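World Cultures Course Returns in September

Registration is open for the second year of our evening course on the history of everyday life in Asia, Africa and the Middle East. The course runs for 12 weeks at the Fumura Center and meets on Tuesday evenings in the upstairs classroom. No background in history is needed, and the readings are all in English.

Last year's course covered trade routes. The new one is on food and hospitality: who cooked, who served, who sat where, and what a guest could expect at the door. The first four weeks deal with the Ottoman cities and the coffeehouse. After that we move to the Swahili coast, then to Mughal India, and we end with two weeks on tea in China and Japan. One session, on fasting and feast days, was added after several people asked for it on last year's comment forms.

Each week has one main reading of 11 to 20 pages and one short primary source, usually a letter, a traveler's account or a page of household records. Please read the short source even if you can't get to the longer one, as most of the discussion starts there. The reader is printed by Skorolard and costs $12. It will be at the front desk from the last week of August. A library copy will also be kept on the reserve shelf.

The fee for the full course is $85, or $60 for members and for anyone enrolled at a local college. Single sessions can't be booked separately this time. We tried it last year and too many people came in halfway through a topic.

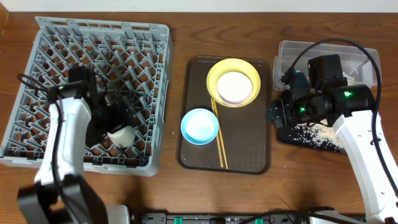 Two sessions meet away from the center. Week five is at the Dullau Library, where the staff will bring out the collection of Indian Ocean maps and port registers. Week nine is at the Hubáček Rooms and starts half an hour earlier than usual. Both buildings have elevators and street parking, and the number 11 bus stops near each of them.

To register, fill out the form at the front desk or call during office hours. Payment is due by the first class. If you took the course last year, you still need to fill out a new form. The full schedule and reading list will be mailed to everyone on the roll before the first meeting.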